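Gronow flat tidy-up gets going for new year

Posted 1st January

Quick one from us as the office is half empty. The Brurkach home tidying scheme has started its new year round, first stop a rented flat in Gronow. Slippers, cups, mop, the lot. Idea is simple: get everything up off the floor, then clean it, then put back only what lives there.

Panagiotis Mavromatis, who runs the scheme, said the floor is always the place to begin. "People go for the cupboards first. Then they're stepping over shoes all day. Do the floor, you feel better by lunch."

Shoes and slippers are down as the first job on the scheme's sheet. A pair of dark grey slippers by the black metal shelving with the glass shelves, mop with a yellow handle leaning close by. Mavromatis wants footwear kept in one spot, toes to the wall, and the mop hung up somewhere it can't slide over.

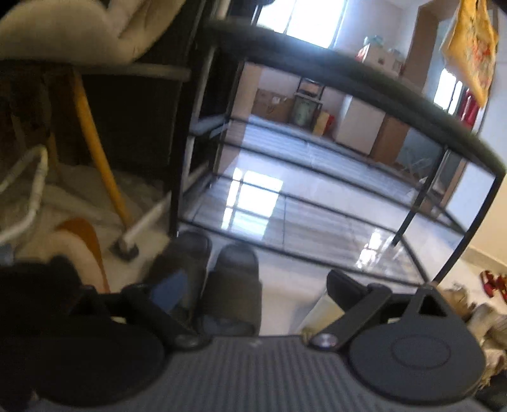

Cups and small things

Next on the sheet is anything small and loose. Cups mostly. The advice is to walk the room once with a tray and pick up as you go, no sorting till you reach the kitchen. One cream-coloured cup on its side on the glossy white floor, so that's one for the tray. Glass shelves get a wipe after, top one first, dry cloth to finish or you get streaks.

The scheme had 421 households on it last winter and 1,087 have put thier names down this time, across Gronow and Rorance. Mavromatis had hoped for 2,000. Still pleased. "January is when people ring us," he said. A visit is free, you supply your own mop and bucket, and the sheet is yours to keep.

Rorance visits follow once Gronow is done. Dates not fixed yet, we'll put them up here when we get them.

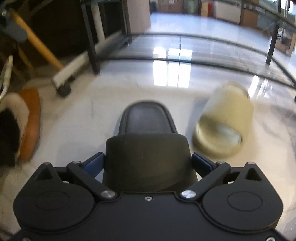

Can tenants ask for a visit, or is it only for people who own their home?

Tenants are welcome and don't need to ask the landlord, as nothing gets fixed to the walls or taken away. Just give the name on the tenancy when you book and say which floor your on.

Booking is through the Brurkach desk at the Cloniten building, mornings only. Bring proof of adress.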